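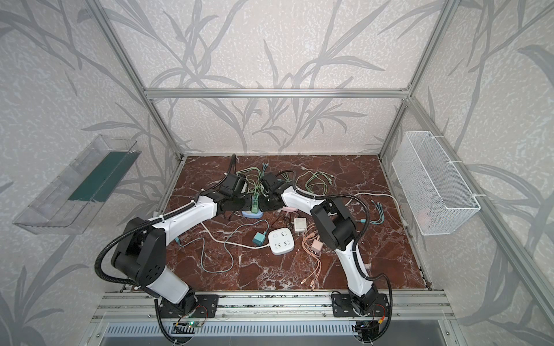 *Fig. 1. Pale green cables and a small green plug on the marble-patterned tabletop.*

## 1. Background

Every shared apartment has a drawer like this. Ours came with the lease. Over two semesters it took in chargers from former roommates, former phones and one former relationship, until it would no longer close. For the Everyday Systems module I proposed to study how such a collection could be sorted and put away so that a tired person could still find a charger at 2 in the morning. My instructor approved the topic with a single raised eyebrow.

## 2. Method

I compared two ways of sorting:

- **By device.** Each adapter stays with its own cable, wrapped and stored as a pair.
- **By color.** All green together, all pink together, and so on. This was Karthik Mridha's idea, and he defended it with real feeling.

Power strips were handled separately in both. They are the furniture of the cable world and everything else has to fit around them.

The budget was 300 rupees for ties and a box. I spent it all on the box.

## 3. Observations

Untangling took longer than sorting in every trial. Thin cables were the worst. They find each other the way gossip does, and pulling on the loose end made things tighter. Working from the middle of the knot outward was slow but did less harm.
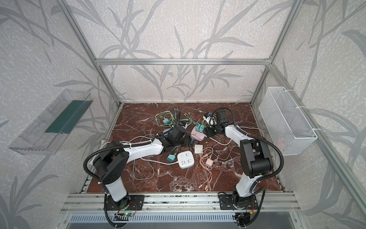
Wrapping a cable around its own adapter needs no ties at all, which suited my finances. It does put a sharp bend where the cable meets the plug, so I switched to loose coils for anything we use daily and kept the tight wrap for spares.

Sorting by color looked wonderful and fell apart at once. Our pink things include a power strip and a charging brick, and no one hunting for the second wants to lift out the first. Karthik still holds that the fault lies with the pink things.

## 4. Recommendations

Sort by device and label both ends. Leave power strips out of the drawer entirely. Any cable that fits nothing in the apartment gets until December to prove itself, and then it goes to electronics recycling.

I have not yet tested the system on my roommates. The drawer closes if you lean on it.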